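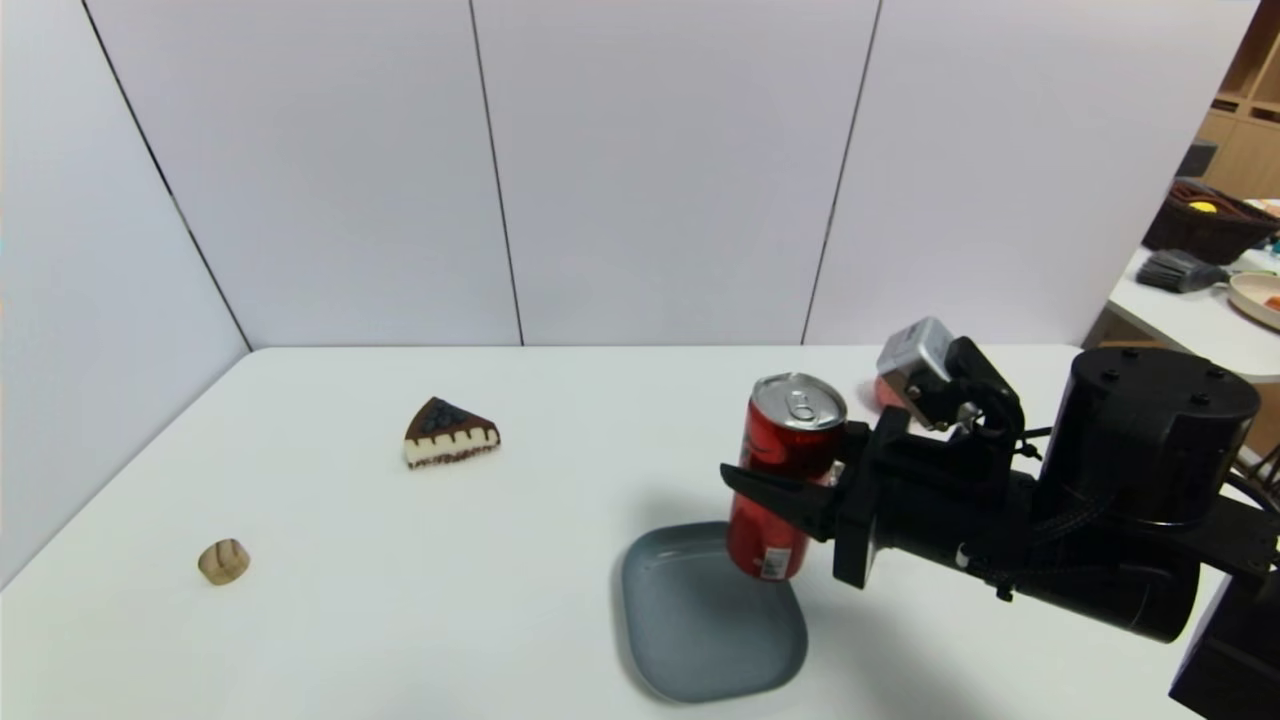
Lilian Mwakalinga thinks I'm too easily pleased. She wrote back within the hour when I told a few friends about my day at the Durberg open house, and her reply was that a robot putting a soda can on a plate is a job her nephew could do before he could talk, and why would anyone drive across the county to stand behind a rope for it?

Home Columns Letters Archive About Search

I've been chewing on that all week, and I want to answer it properly, because I had a wonderful time and I don't believe I was fooled.

Durberg opens its workshop to the public every January. I'd missed it twice. The building used to be a furniture showroom, and you still come in through the big glass doors and walk past the old price desk, where they give you a name sticker and a cup of very weak coffee. From there you can wander. Nägeli had a table of joints and motors you could turn by hand (I stayed there too long, there's a lovely heavy feel to a good gearbox), and Weltberg was showing warehouse carts that follow one another in a line like ducks. The carts drew the biggest crowd. They had lights on them, and they beeped.

I ended up at the quiet end, with the arm and the white table.

What they do there is so plain that you could walk right by. There's a plate on the table, and there are a few things to eat or things made to look like them: a peach, a pack of chocolates, a slice of cake with blueberries on top. And there's a red can. The arm's job is to get the can onto the plate. Hélder Magalhães was running the demo, and he gave us the whole explanation in two sentences and then stopped talking, which I wish more people would do.

Then you watch, and if you're like me you start leaning.
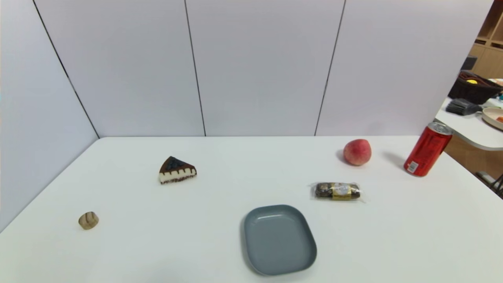
What the carts don't have to do

I like the carts, I really do! But a cart in a warehouse lives in a place that has been tidied up for it. The floor is flat, the lanes are painted, and everything it carries sits in the same gray bin. A table with food on it is closer to how the rest of us live. A peach is soft and rolls. A pack of chocolates is all crinkly clear wrap, and light bounces off it every which way. A can is shiny and thin-walled, it tips, and if you squeeze it like you'd squeeze a wrench you'll have soda on your shoes.

So when Lilian says a toddler could do it, my first thought is yes, and have you ever watched a toddler learn? It takes ages. There's a lot of milk on the floor. We forget all that, and by the time we're grown we reach for a can while we're reading the paper and never once think about our fingers.

Watching a machine do it slowly gives you that back. I came home and picked up a glass of water, and I noticed that my hand had opened to the right width before it got there. I've had that hand for a long time and never caught it doing that.

The can on the plate

I want to be careful, because I've read plenty of breathless columns about robots and I don't want to write another. I watched for most of an afternoon and I can't tell you that this thing is ready for anybody's kitchen. Hélder didn't claim it was. A man next to me asked when he could buy one, and Hélder laughed and said he'd like one too. The software is called Drikasel, there's a counter on the wall next to the demo, and when I left it read 3,312. That's tries, he told us, good and bad together. I liked that they put that number up and didn't pick a prettier one. The goal for the open house had been 1,000 more before closing, and he didn't think they'd make it. 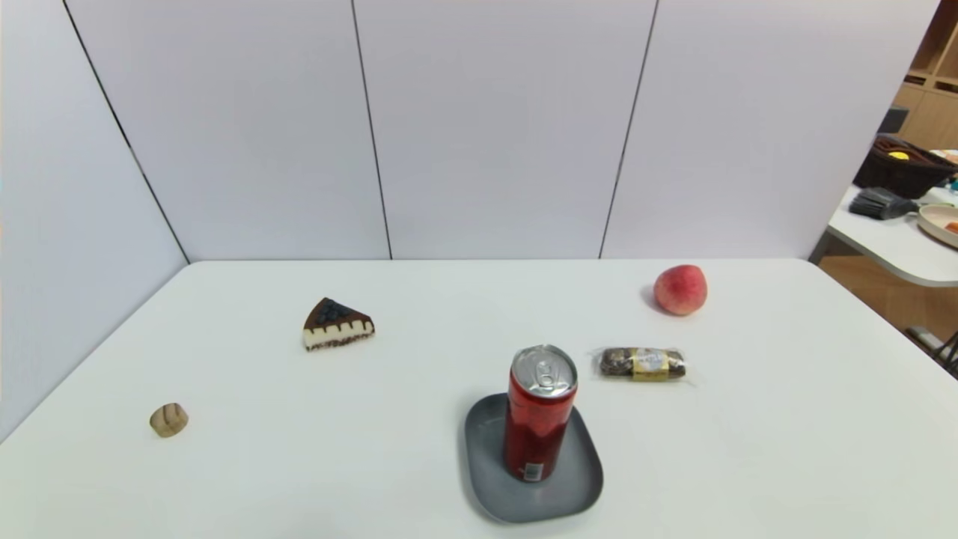

I also liked how little theater there was. No music, and no voice coming out of a speaker to wish us good afternoon. I've been to shows where a robot waves and tells a joke, and I always walk away knowing less than when I came in. A can that's standing upright on a plate is something I can judge for myself. Either it's standing or it isn't, and a child of six can tell you which. There were several of those at the rope, by the way, and they were tougher critics than any of the adults. One of them wanted to know why it didn't do the cake first. Fair question.

Lilian's second point was better than her first. She asked who it's for. She has spent years looking after her mother, and she's tired of being told a machine is coming to help when what she needs is a second pair of hands on Thursday mornings. I don't have an answer that would satisfy her and I'm not going to make one up. But I did think of her mother while I stood there. A drink set down where you can reach it, upright, without a fuss, is a very big thing on some days.

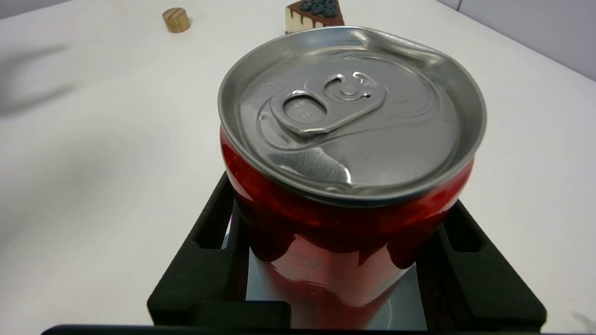 The hardest part, Hélder said when I asked, is the letting go. I'd have guessed the grabbing. He said people always do. You have to know that the bottom of the can has met the plate, and that it's flat, and only then open up, and do it evenly so you don't drag the thing over on its side. I've set down a lot of cans in my life and couldn't have told you any of that.

I'm going again next January and I've asked Lilian to come along. She says she'll think about it if I drive and if there's better coffee. I can promise the first part.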